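Clearing a small counter and bagging up the odds and ends

Quick one today. My counter is a square-ish slab of marble, dark gray, and it collects everything. Candy wrappers, empty boxes, bits of hardware. Takes me one short session to clear if I do it in the same order every time, so here's the order.

You need: clear plastic bags, one shallow box, a damp cloth, a marker. 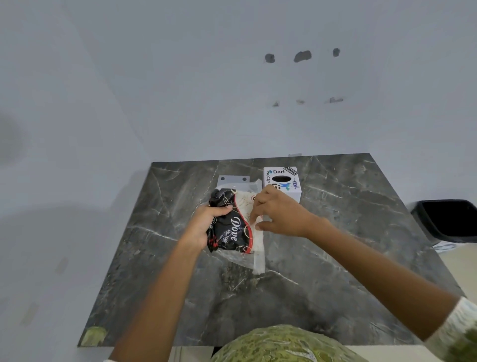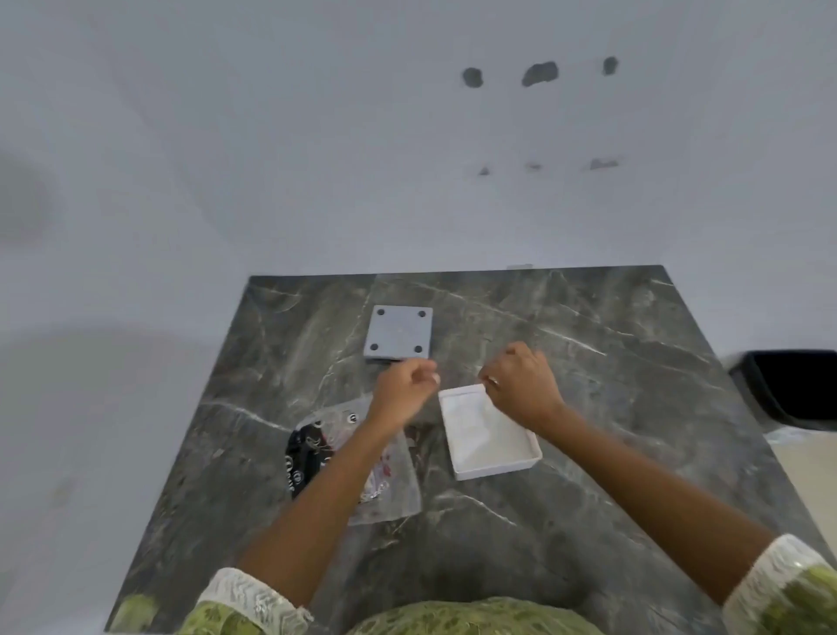

Wrapper and clear bag in the first one, open white box in the second. Same counter.

Step 1. Wrappers and bags first
They take up the most room and weigh nothing. Check inside before you toss – I've thrown out good chocolate that way. If there's still some left, press the wrapper flat from the middle out, fold the top over twice, put it in a clear bag and squeeze the air out. Write the date on the bag. Done.

Clear bags that are still clean get flattened and kept. Torn ones go. Don't keep more than you'll use in a month, I had 83 in a drawer last October and that was silly.

Step 2. Hardware
Brackets, flat plates with holes, loose screws. Lift them, don't slide them. Metal edges will scratch polished stone and you'll see it every morning after. If you know what a piece belongs to, bag it with its screws and write the name on the bag. Mine say things like "Stenberg shelf" and "Fragkou rail, bathroom". If you don't know, it goes in a bag marked ? and gets one more year.

Step 3. The shallow box
Any low box with a lid that comes off. I use whatever the last small thing came in. Small flat stuff goes in here – spare keys, cards, batteries, the tiny wrench from the Eslow stool. One layer only. Once you start stacking, its a junk drawer again.

Step 4. What stays out
Pick one or two things. Tissue box for me, pushed to the back. Everything else has to earn it.

Step 5. Wipe
Damp cloth, plain water or a drop of dish soap. No vinegar, no lemon cleaner, marble hates acid and it leaves dull spots. Wipe toward you, then dry with a towel. Do the back edge by the wall too, crumbs love it there.

Extra: wall marks
If you've taken something down and filled the holes, let the filler dry all the way, sand lightly, then paint. Cover the stone before you sand, the dust gets in evrything. Two thin coats.

Bags I like are the Evel ones, 300 to a pack, lasts ages. Any brand is fine realy.

Next up: the drawer under the sink.

– Evanthia Tsoukalas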